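Roltmont Fringe: Questions Before You Buy a Ticket
25 August 2022
By Keegan Treloar

Is the Roltmont Fringe worth the pass?

Probably not, unless you plan to see six shows or more. The pass costs $243 and single tickets are $16. It also doesn't guarantee you a seat, a detail the festival puts at the bottom of the order form.

The posters say "sold out last year." Did it?

Some nights did. The Waweru Playhouse holds 200 when the balcony is open, and in July I sat through a preview there with the balcony roped off. A sellout means less when you get to choose how many chairs to put out.

What is Rurnov?

A two-act drama about a family that inherits a salt mine. The program calls it "immersive." You will be handed a lantern and told to stand by a wall. I liked the older sister's scenes and would have liked them more sitting down.

Should I trust the star ratings on the flyers?

Check who gave them. Several flyers quote five stars with no publication listed, and one quotes the show's own director.

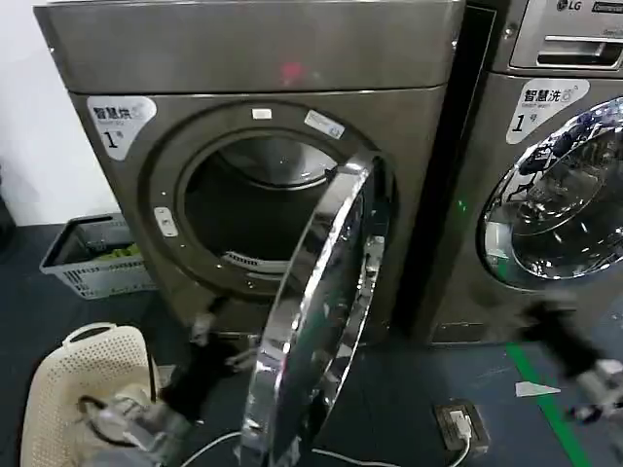 Is Hotia suitable for kids?

The company says eight and up. There's nothing scary in it, but the second half is mostly a monologue about zoning, and I doubt many eight-year-olds will make it to the end.

Can I get a refund if I hate it?

No. You can exchange a ticket up to a day ahead for another show in the same price group, if there's room. Bring your order number. The box office couldn't find mine by name, and I had to dig through my email for 3682 while the line waited.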